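Section 4: Putting up the Alva goal (indoor and change room end halls)
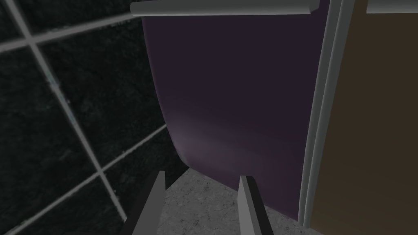

The Alva goes up the same way indoors and out, only the feet change. Two people, 30 minutes first time, less once you've done it. Read the cautions before you lift the crossbar. Floor matters more than people think. A pale, speckled hard floor like the one in the picture, stone or concrete looking, gets the rubber feet, every time. Grass gets the spikes. Sprung timber gets the rubber feet plus the felt pads in bag C. Dark tiled walls close by are fine but leave room for the net to swing out at the back.

Before you start

Lay everything out and check off against the packing list (Section 2). Left and right posts are NOT the same. Left has a blue sticker inside the base socket, right has none. Get this wrong and the net hooks face the pitch.

Tools: 6 mm hex key (in bag A), tape measure, a soft mallet if you have one. No power drivers.

4.1 Frame

1. Put the base rail flat, long side to the back wall.
2. Slot left post into left socket. Blue sticker end down. Turn till the button clicks.
3. Same for the right post.
4. One person each end, lift the crossbar and drop it onto both posts together. Don't do one end then the other, it twists the corner joint.
5. Fit the four corner bolts finger tight. Finger tight only at this stage.
6. Measure inside post to inside post at the top, then again at the bottom. Both should read 298 cm. If the top is wider, loosen the corner bolts and push the posts in by hand.
7. Now tighten the bolts with the hex key. Stop when it stops.

Note: older crossbars (grey end caps) have three bolt holes on the left. Use the outer two. The middle one is left over from the previous bracket.

4.2 Feet and anchoring

1. Tip the frame forward onto its face. Two people.
2. Push rubber feet into the base rail, one per hole. Mallet if theyre stiff.
3. Stand it back up and check for rocking. Rocks? Wind the back feet out half a turn and try again.
4. Load the rear bar with weights. 100 kg total, spread evenly left to centre to right. Weights are sold seperately.

CAUTION: never leave the goal standing without weights, not even for a quick warm up. Goals tip forward. Kids hang off crossbars.

CAUTION: don't use water containers indoors. They leak and then you have a slippery goalmouth.

4.3 Net

1. Find the centre of the net top edge (red thread). Clip to centre of crossbar first.
2. Work out to the corners. Then down the posts.
3. Clip to the base rail last, leave some slack. A tight net throws the ball straight back at the keeper.

Spare clips: part no. 700, bag of 30.

4.4 Moving it

Weights off first. Carry by the posts, one person each side, never by the net. Don't drag, the base rail will mark the floor and the feet will come off. Halls with a lip at the storeroom door, go through sideways.

Check the corner bolts again after the first week of use, then at the start of every season. Worn or missing parts: Bruson spares desk, Torndale, ask for Sumathi Hegde or Elango Rodrigues and have the frame number ready (stamped under the right hand end of the base rail).

Section 5 covers folding and winter storage.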